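Jirkard two-arm kitchen scenes

Simulated top views of a table with two arms and two black hands, for testing planners. The set has 1153 episodes from 14 layouts.

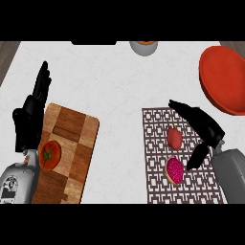
Last changed: January, by Signe Tangen

Each episode has the joint states of both arms and a list of object poses. Please read the poses in the table frame – the old loader used the left wrist.

The black bands belong to the stored images. Crop them before training.
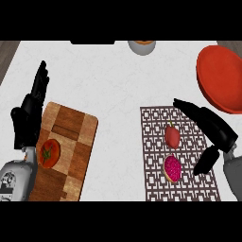
Loader version 2 does the crop if you set it in the config. Questions go to Essam Farouk.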